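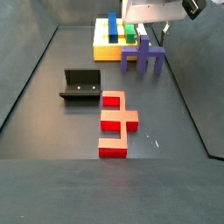

A red block with branching arms on a gray surface.

Jekwood Block Puzzle Set, six months in

I got the Jekwood set as a gift in December and swore I'd write this up after a fair run with it, so here we are in the middle of summer and the thing is still living on my coffee table. I've owned a lot of puzzles. Most get solved, shown to whoever comes over, and shoved in the hall closet. This one hasn't made it to the closet yet, which already tells you which way I'm leaning.

The set I have is the bigger one, with 16 puzzles in a lidded box. They're all take-apart-and-put-back-together types, sorted in the booklet from easy to awful. The first few took me a few minutes each with a cup of coffee. Number nine took me most of a weekend. The last one I have not solved, and I'm starting to think it's going to follow me to the grave.

What I like most is the fit. If you've ever bought a cheap burr puzzle you know how it goes - either the pieces are so loose the whole thing slumps when you pick it up, or they're so tight you can't tell a wrong move from a sticky one. That second problem drives me nuts. You spend twenty minutes sure you're on the wrong track, and then somebody with stronger thumbs gives it a shove and it slides right open. The Jekwood pieces slide when they're supposed to and stop when they're supposed to, and after months of handling only one of my puzzles has gotten a little wobbly (number four, the one everybody grabs first).

The difficulty ratings are a mess, though. Number six is way harder than seven or eight, and I'd put eleven down near the beginning. I went through in order like a good student and nearly quit at six. If you get stuck there, skip it and come back! I did, and when I finally got it I yelled loud enough to scare the dog.

Then there's the booklet. Oh boy. The solutions are drawn as little gray line diagrams, and the diagrams are tiny, and every piece is shaded the same. On the simple puzzles you can muddle through. On the hard ones I had to take a picture with my phone and blow it up just to see which arm was pointing at me. I also found two steps flipped in the solution to number twelve. I wrote to the company, and they sent back a nice note and a corrected page within a week, so points for that. But there should be bigger drawings in a box at this price.

The box itself is fine. The lid sticks in humid weather and the dividers inside are thin card that was already bending by spring. I swapped mine for some felt pouches I had left over from a sewing project. You lose the neat look but it's much quicker to tidy up.

I can compare it to two others. The Perkari set costs less and looks prettier on a shelf, but half of it is the same idea over and over, and I was done with it in a long evening. The Stubbs one is harder all the way through, and I respect it, but there's nothing in it you can hand to a guest. My sister-in-law tried it at my place, put it down, and asked if we had cards. The Jekwood lands right in between. Kids can do the early ones, I can do most of the rest, and there's still that last one sitting there, smug as anything.

I do think it's a better set for people who enjoy the putting-together part. Taking these apart is usually a couple of happy accidents. Getting them back is where the evening goes. So lay the pieces out in the order they came off, at least the first time through. I got cocky with number ten, dumped everything in a heap, and it stayed in pieces in a cereal bowl for most of March.

Would I buy it with my own money? Yes, though I'd wait for a sale. Fukwood, the shop mine came from, marks it down now and then, and they also sell single replacement pieces, handy if you have a vacuum cleaner and a shag rug like I do.

Four stars. It loses one for the booklet and the flimsy dividers together. If anybody has solved number 16 without peeking, please leave a hint in the comments, but just a hint - I only want to know which piece moves first.

Posted 2026-07-30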